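# Workshop tips: getting along with a rented bench arm

Old office desktops come into our shop in Grovport by the pallet and leave as sorted trays of boards, supplies and drives. Since November part of that has been done by the Pliner, a bench arm with a two-finger gripper that you rent by the month along with a subscription to its parts library. We've had it long enough to have opinions. Some are even charitable.

**Lay the case on its side before you call the arm over.** The Pliner will let you start a job with a tower standing up. It will then spend a long time thinking about it. Side panel off, open side facing the arm, every time.

**Take off the cover yourself.** The brochure has a whole page on cover removal. It can do it, and so can my nephew, and they take the same amount of time and leave the same scratches. A person with a thumb does this in a few seconds.

**Label side up, if you get a choice.** The arm reads the power supply label to decide which tray the part belongs in. Labels get crooked, stickers get slapped on beside them, and a crooked one is fine. A label with coffee on it will be filed under "unknown," along with everything else interesting in the building. Wipe it with a barely damp cloth first.

**Cables first, and by hand.** Of all the chores in the subscription, unplugging cables is the one I'd send back. The big multi-pin connector has a latch, the latch wants squeezing while something else pulls, and two fingers can do one of those jobs at a time. Peter Šimek, who runs our second bench, loosens every connector a quarter inch and leaves the rest to the machine. It tidies up after him nicely and gets the credit in the weekly report.

**Keep the lamp off the bare metal.** Shiny cases throw glare and the wrist camera hates it. We had a beautiful bright work light aimed straight at the bench and couldn't figure out why the arm kept asking for help. Bounce the light off the ceiling, or tape a sheet of baking parchment over the lamp if it's an LED that runs cool. Don't try that with a halogen unless you were planning to replace the parchment, the lamp and the bench.

**Set the grip lower than they tell you.** Ours shipped at 65 on the grip scale. That's a firm handshake for a drive bay and a crime against a memory slot. We run 40-something for anything on a motherboard and go back up for metal.

**Check the fingertips when you fill the coffee maker.** Grit gets into the pads, and after that the arm drops small parts in places you can't see. An old toothbrush does it. The official cleaning kit is also a toothbrush, in a nicer box.

**Leave the processor for last.** Once the socket cover is open the pins are exposed, and every tool on the bench is suddenly drawn toward them. Do the supply, the drives and the memory first. When the board is out and flat on a mat, lift the chip yourself.

**Never let it near the inside of a power supply.** Goes for you, too. Unplug the machine, hold the power button in for a bit, and take the supply out as one closed box. The parts inside can hold a charge long after the cord is gone. Ours leave the building sealed.

## Is the rental worth it?

The basic plan is $1,645 a month and the one with phone support is $1,769. Take the phone support. The manual was written by someone who has never dropped a screw, and the phone is answered by Ainhoa Cordero, who plainly has. She fixed our tray numbering in one call and talked me out of buying the extended reach kit, which I assume isn't in her job description.

You need volume for the math to work. Under 200 machines a month I'd save the money, buy a good electric screwdriver and put the radio on. Above that, the arm earns its corner of the bench by doing the dull middle of the job without wandering off for lunch. We also tried the Guerreiro kit, which is cheaper and comes flat-packed with a cheerful sheet of diagrams. It's still flat, mostly.

One last complaint, for the people at Narnevley who handle the leasing: the return crate does not fit through a standard shop door. Measure yours before delivery day. We took the hinges off.

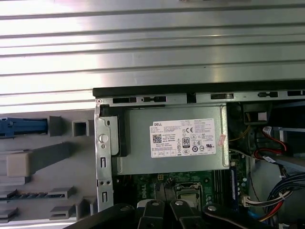

**Can the Pliner be left to run overnight?**

We don't do it. It stops and waits whenever a part won't come free, so you're likely to find it parked over the first stubborn connector in the morning. Run it while someone is in the room.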